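Shelf swap is back at the Hovstead depot
14/07/2022

I walked over to the old freight depot in Hovstead this morning and yes, the parts and hardware swap is open again! It shut in February when the roof started leaking over the back half, and I'd more or less given up on it. The town found 3,080 dollars for the repair, the roofers were done in 4 days, and the doors are open.

Same deal as before: bring something useful, take something useful, no money changes hands. I brought a box of cabinet hinges (leftovers from my kitchen) and came home with a bike pump and a very nice desk lamp. The sign-in sheet had 157 names on it by the time I left, so get there early if you're after tools. Those go first!

Parking is on the Graltulmont Road side only for now. No paint, no tires, no mattresses. The next swap is in 3 weeks.

Comments

hingelover: So glad it's back. Do they take light fixtures if the wiring is old?

Clullisar St. neighbor: Parking was a mess at noon, please don't block our driveways.

mo_in_hovstead: I want that lamp.

Contact the Hovstead page | Copyright 2022 | Back to top

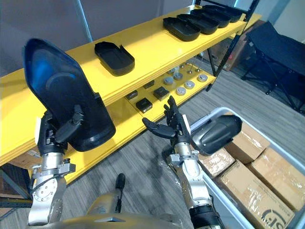
Cardboard boxes in a white plastic bin by a yellow two-tier shelf.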